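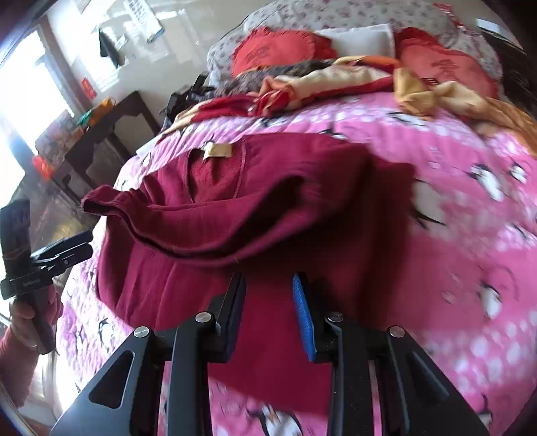
Dark red knit on a pink quilt.

Garage and Laundry Tips for People Who Ride
Posted by Shayne Tawhiri, 05/10/2018

These are the tips I get asked for most by people in the Pacheco riding group, typed up so I can send a link. It covers washing kit, keeping the drivetrain clean, and working on a bike in a small garage or an apartment. I ride mostly dirt, in a place that is dusty for half the year and clay for the other half, so adjust for where you live.

Washing jerseys and shorts

Turn everything inside out before it goes in the machine. Close the zippers all the way, and fasten any hook-and-loop tabs on gloves and baggies. An open tab will catch on a jersey and pull threads, and once a jersey starts to snag it keeps going.

Cold water, gentle cycle, half the detergent you would normally use. Skip the fabric softener completely. It coats the fibers and the fabric stops moving sweat. If your jerseys already have that problem, soak them for an hour in a sink of cold water with a cup of white vinegar, rinse, and wash as usual. It may take a couple of rounds.

Hang padded shorts by the waistband with the pad facing out. Keep them out of the dryer. If you are short on time, roll the wet shorts in a dry bath towel and kneel on the roll, then hang them.

Wool base layers and knit tops get dried flat. Hanging one wet will stretch the shoulders and leave hanger bumps. A towel on a drying rack works fine.

Mud

Let it dry if it is thick. Knock it off outside, then brush with an old nail brush. Rinse what is left under cold running water from the back of the fabric. Hot water makes clay stains harder to shift.

Don't put a mud-caked jersey straight in the washing machine. The grit goes into the drain pump. I replaced ours in August two years ago and what came out of it was mostly trail.

Chain grease on clothing

Work a little dish soap into the spot with your fingers while the fabric is dry. Leave it 20 minutes, then rinse with warm water from the back. Repeat before you wash it. Check the spot before the garment goes anywhere near heat. A grease mark that has been through a dryer is usually there for good.

For socks, I gave up. Buy dark ones.

Helmet pads and gloves

Pull the pads out of the helmet and wash them in a mesh bag with the jerseys. Take a phone picture of where they go before you pull them. The little fabric dots in the shell come loose with age, and you can get replacements at a fabric store for less than the helmet brand charges.

Wipe the straps with a damp cloth and plain soap. Keep solvents off the helmet, including chain degreaser on your hands when you pick it up.

Gloves with leather palms should be washed by hand and dried away from the heater. Put them on while they are still slightly damp and flex your fingers a few times so they don't set stiff.

Shoes

Take the insoles out after every wet ride. Stuff the shoes with newspaper, change the paper after an hour, and leave them overnight with the second batch. Loosen the laces or dials all the way so air gets in.

Cleat bolts should come out once a season. Clean the threads, put on a dab of grease, and put them back in the same holes. Trace around the cleat with a paint marker first. If a bolt head is packed with dirt, dig it out with a pick before you put a wrench on it, or you will round it. For a bolt that is already rounded, tap a slightly oversized Torx bit into it with a hammer and turn slowly.

Cleaning a chain without making a mess

You need a rag, a soft brush, a bottle of degreaser and a piece of cardboard. Slide the cardboard between the chain and the rear wheel. Spray the degreaser on the brush and not on the chain — overspray ends up on the brake rotor or in the hub. Scrub the lower run of chain while turning the cranks backward. Wipe, scrub again, wipe again, and let it dry fully before lubing.

One drop of lube per roller, on the inside of the chain. Backpedal for a minute, let it sit for ten, then wipe the outside until the rag comes away nearly clean. People leave too much on. The lube on the outside plates does nothing except collect dust.

If you have quick links, it is easier to take the chain off and shake it in a jar. I use a wide-mouth pickle jar. Label it, put the lid on tight, and keep it on a high shelf. Let the used solvent settle for a few days, pour the clear part off into a second jar to use again, and take the sludge to the county hazardous waste drop-off. Oily rags should be laid flat outside to dry. A pile of them in a bin can heat up.

Measuring chain wear with a ruler

A chain checker is handy, but a steel ruler will do. With some tension on the chain, put the zero mark at the center of a pin. On a new chain, the pin at the other end sits exactly on the 12 inch mark. If it is a sixteenth past, replace the chain. If it is an eighteenth past on your cheap ruler, get a ruler with proper sixteenths, and if it is a full eighth past you are probably buying a cassette too.

Disc brakes

Clean rotors with isopropyl alcohol and a fresh paper towel. Don't use a rag that has been near anything else in the garage. Hold the rotor by the spider or the outer edge and keep your fingers off the braking surface.

Keep spare rotors in a marked envelope, flat, between two pieces of cardboard. Write the size on the outside. I have opened the 180 envelope on a Saturday-morning kind of rush and found a 160 in it more than once, so now the size goes on both sides.

When a wheel is out, put something between the pads. The plastic spacer that came with the brake is best, but a folded business card is better than nothing. One squeeze of the lever with nothing in there and you will be prying pistons back with a tire lever.

Pedals

Most pedals take a 15 mm wrench or an 8 mm hex. The left one is reverse threaded. Put the wrench on so it points forward along the bike, and push down toward the floor. That works for both sides, provided the wrench is on the outside of the crank. If you are using a hex key from the inside, stop and think about which way the axle needs to turn.

Shift the chain to the big ring before you lean on a stuck pedal. Teeth in the forearm are a common injury and a dumb one.

Grease the threads on the way back in. Start them by hand. If it doesn't turn freely for the first few turns, back it out and begin again.

Working indoors

Sigita Urbonaitė kept three bikes in a one-bedroom for years and most of what follows is hers.

Put down a shower curtain liner, then an old bath mat on top of it. The mat catches the drips and small parts don't bounce on it. Take the liner outside to shake it.

A muffin tin is the best parts tray there is. Put parts in the cups in the order they come off, left to right, and go right to left on the way back. Magnetic bowls are fine for steel but won't hold aluminum or titanium bolts, and they magnetize small bearings, which then pick up every bit of metal dust on the bench.

Hang the bike by its saddle from a closet rod only if the rod is screwed to studs. Most aren't.

For storage on the wall, find the stud with a finder and confirm it with a thin nail where the hook plate will cover the hole. Set the hook height with the bike in your hands and somebody else holding the pencil. Remember the tire will mark the paint. Sigita screwed a cheap plastic cutting board to the wall where the rear tire touches, and it wipes clean.

Squeaks and creaks

Work from the easy stuff in. Check the skewers or thru-axles first, then the seatpost, the saddle rails, the pedals, the chainring bolts. Leave the bottom bracket for last even though everyone will tell you it is the bottom bracket. Change one thing, ride around the block, and change the next thing. If you grease five parts at once you will have a quiet bike and no idea which one it was.

If it creaks standing but not sitting, it is not the seatpost. If it creaks with your feet off the pedals, it is not the pedals or cranks.

Carbon posts get assembly paste, not grease.

Keep a notebook

Mine hangs on a string by the pump. Date, bike, what I did, and tire pressure if I changed it. Miles too, when I remember. The last chain entry says 102 miles since lube, which explained the noise. Write down your saddle height, measured from the center of the bottom bracket to the top of the saddle along the seat tube, and do the same for your shock and fork pressures. Wrap a bit of electrical tape at the post height as well, in case the notebook goes missing.

Questions I have been sent

Can I use WD-40 on the chain? The regular stuff will clean it a bit. You still need to lube it afterward.

Is the car wash okay? I don't do it. A high-pressure nozzle will push water past hub and pivot seals. A garden hose with the nozzle on shower is enough, and don't point it sideways at bearings.

How long does sealant last? In summer I check mine monthly. Take the valve core out with the valve at the side, poke a zip tie down and see if it comes up wet.

What about frozen cable ends? Cut, don't pull. Put a new crimp on right away, before the cable frays.

Next page will be tubeless tape and how to get old tape residue off a rim.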